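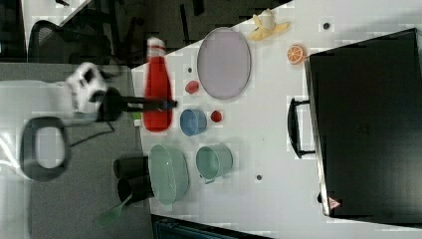
*The Emik arm over the table, gripper just above the surface. Red bottle, lavender plate, peeled banana, colander and saucepan are in the working area.*

# Emik at the Gukthorpe workshop

Emik is a tabletop arm setup built at the Gukthorpe shared workshop. The goal is to have it clear a table of kitchen things, one object at a time, and put each one in a bin. It is a spare-time build. Most of the work gets done after 6 p.m., when the saws are off and the floor stops shaking.

The arm came assembled. Everything else we have had to sort out ourselves: the table, the wiring, the fingertips, the software that picks a grasp, and the set of objects.

This page is kept by Yasmine Hajji. New pictures go at the top.

## The table

The table is 1880 mm long. We wanted a shorter one, but this was what the workshop had, and the extra length has been useful for parking things out of the arm's reach. White was not a choice either. It helps with dark objects and makes glare a problem late in the afternoon, so we run with the blinds down.

The far corners are out of reach with the gripper pointing straight down. If you are setting up a run, put the hard objects in the middle and the easy ones farther out. We did it the other way for the first few weeks and spent a lot of time looking at joint limit errors.

## Fingers

The gripper has two fingers. We have tried three kinds of tip on them:

- Bare, as supplied. Fine on anything with a straight side. Poor on the plate.
- Rubber sheet, cut by hand and glued. Good grip, but the glue let go twice and one piece came off inside a cup.
- Printed tips with a thin pad. These are the ones we keep going back to. The print takes under an hour and a worn tip can be swapped with one screw.

The tip file is in the project folder under Kabbaj, the name of the second fingertip design. The first had no name and is not worth printing.

## Objects

The set is ordinary kitchen stuff plus some fruit. We change the layout by hand between runs. Notes on the ones that come up most:

**Bottle.** Lying down, it can roll. Approach across the long side and close slowly. If the fingers touch it on one side first, it leaves.

**Plate.** The raised rim is low and there is not much to hold. The method that works best is one finger over the rim and one under, with the plate slid to the table edge first. We have not automated the sliding part.

**Banana.** An open peel confuses the grasp picker, which tends to choose the widest part. We now limit the closing width for anything tagged as fruit.

**Orange half.** Easy when there is space around it. When it is under or against something else, move the other thing first.

**Colander.** The holes are the trouble. From some angles the picker reads them as gaps between separate objects. On its side it goes better by the rim.

**Saucepan.** Pick it by the short handle or by the wall of the pan. The handle is quicker, but the pan swings.

**Spatula.** Flat things are slow. If it hangs past the edge of the table it is much simpler to get under, so do not tidy it back to the middle.

**Cups.** No trouble standing or lying. The black ones are harder to detect against dark flooring than on the white top, so keep them well onto the table if you want a clean run.

## Software

The control program is called Fistura. It runs on one desktop and does three jobs in order: find the objects, choose one, move. It does not plan ahead. After every pick it looks again and starts over, which costs time but saves us from chasing objects that moved.

Two settings matter for anyone who wants to run it:

1. Approach height is 100 mm above the object. Lower is quicker and hits things.
2. Closing speed is set per object. Leave the default alone and edit the object file.

There is a stop key on the keyboard and a stop button on the wall side. Use the button.

## Power and cables

The controller is on its own 115 V circuit. It used to share with the bench grinder and reset itself each time the grinder started. If you find it plugged in anywhere else, please move it back.

Cables are the least finished part of the build. Coil any slack on the floor away from the chairs and check that nothing is pulling before the arm moves. A proper channel along the table edge is next on the list. The brackets are cut and still need drilling.

## Run log, short version

We have logged 99 full runs since September. A full run means the arm was started on a mixed table and left alone until it finished or gave up. The early ones nearly all stopped on the plate. Lately the usual cause is two objects touching, with the picker treating them as one.

The log sheet is on the clipboard by the door. Write down the object it stopped on, even if you think it was your fault.

## To do

- Drill and mount the cable brackets
- Print a spare pair of tips
- Teach the picker to separate touching objects
- Try a matte cover on the table
- Get a bin with lower sides
- Label the fruit again, with the orange half as its own entry

The arm can be used by any member who has done the safety walk-through. Ask Yasmine for a slot, and leave the gripper open when you shut down.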